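共同調理室改修・運営支援事業 進捗報告書(第3回)

提出日:2026年2月5日
提出先:プレスタム財団 助成担当
報告者:アルトゥーロ・ヴィターレ(Arturo Vitale)

1. 今期の概要

前回報告(12月提出)以降、調理室の作業台の入れ替えと、まな板をはじめとする調理用具の更新を進めました。作業台は予定どおり全数の据え付けを終え、用具は一部を除いて納品済みです。利用再開後の予約は順調に入っており、今期の延べ利用者数は487人でした。前期は改修のため半分以上の期間を閉室していたので、単純な比較はできません。

遅れている項目は二つあります。壁面の棚の取り付けと、利用手引きの改訂です。いずれも第4節に理由と見通しを書きました。予算の総額に変更はありませんが、費目間の小さな移動が一件あり、第5節で承認をお願いしています。

2. 作業台

旧作業台は合板の天板で、継ぎ目のふくらみと表面の剥がれが進んでいました。申請時の計画では無地の白を予定していましたが、見積もりの段階でコントレラス社から大理石模様の天板の提案があり、価格が同じであったためこちらに変更しました。変更については前回の面談で口頭にてご了承をいただいています。

模様は白から薄い灰色の地に、濃い灰色の筋が枝分かれして走るものです。筋の密なところと疎らなところがあり、同じ天板でも場所によって見え方がかなり違います。利用者からは明るくなったという声が多い一方、細かい野菜くずや黒ごまが模様に紛れて見落としやすいという指摘も受けました。清掃の手順に、拭いたあと手のひらで面をなでて確かめる工程を加えています。

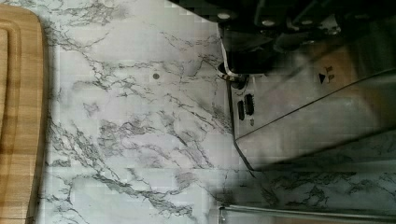 ゾストポート地域食堂 調理室運営部

写真左側の木製まな板は、縁の内側に溝が彫ってあるものです。肉や果物を切ったときの汁が天板に流れるのを抑える目的で、この形を選びました。天板の上には小さな黒い点がひとつ見えます。傷か、穴か、付着物かは写真では判断できないため、次の点検で現物を確認し、必要であれば施工業者に照会します。右側にはステンレスの面があり、天板の模様がぼんやりと映っています。

ステンレス部分は指の跡と水滴の跡が目立ちます。利用団体ごとに拭き方が異なり、研磨剤入りのスポンジを使った例が一度ありました。大きな傷にはなっていませんが、流しの横に置くスポンジを柔らかいものに統一し、研磨剤入りのものは鍋洗い用として別の引き出しに移しました。

3. まな板と用具

まな板はラコ社の木製品を採用しました。樹脂製と併用し、生の肉と魚には樹脂製、パン、野菜、加熱後の食材には木製を使う決まりです。木製は使用後すぐに洗い、布で水気を取ってから立てて乾かします。寝かせたまま一晩置くと裏面が乾かず反りの原因になるため、乾燥用の立て台を追加で購入しました。

油の塗り込みは月に一度、運営部の当番が行っています。初回は塗りすぎて翌日までべたつきが残りました。二回目からは量を減らし、塗ったあとに乾いた布で拭き取る時間を取っています。

用具全体では、申請時の一覧にある199点のうち、計量器と大型のざるが未納です。計量器は仕入れ先で型番の変更があり、後継品の見積もりを取り直しました。ざるは寸法違いの品が届いたため返品し、再送を待っています。旧調理室から引き継いだ用具は、柄の緩んだ包丁と縁の欠けたボウルを処分し、残りを使い続けます。

引き出しには中身を書いた札を貼りました。月例の利用者会では、札の字が小さいこと、片手鍋の置き場所が低いことについて意見が出ています。札は大きな字で作り直しました。鍋の置き場所は棚の取り付け後に見直します。

4. 遅れている項目

(1)壁面の棚
取り付け予定の壁の下地が図面と異なり、そのままでは必要な荷重に耐えられないことが分かりました。補強材を入れる方法で再設計し、業者の日程を調整しています。棚がない間、乾物と予備の布巾は廊下側の物入れに置いています。調理中に取りに出る手間があり、利用者には不便をかけています。

(2)利用手引きの改訂
作業台とまな板の扱いを加えた新版を準備しています。本文はできていますが、手洗いと消毒の項について保健担当者の確認が終わっていません。それまでは、変更点だけをまとめた一枚紙を入口と流しの上に掲示します。

5. 予算

作業台の据え付け費が見積もりを下回り、残額が出ました。このうち40ユーロをまな板の立て台の購入に充てています。用具費の枠をわずかに超えるため、費目間の移動としてご承認をお願いします。棚の補強に要する追加費用は1000ユーロの見込みで、予備費の範囲に収まります。領収書の写しは別綴じで提出します。

6. 次期の予定

・壁面の棚の補強と取り付け
・未納用具の受け入れと一覧の更新
・天板の点検(黒い点の確認を含む)
・利用手引き新版の印刷と配布
・木製まな板の反りと溝の汚れの確認

棚の工事日が決まり次第、閉室する日と併せて書面でお知らせします。現地確認をご希望の場合は、工事日を避けて日程を調整しますので、運営部のヴィターレまでご連絡ください。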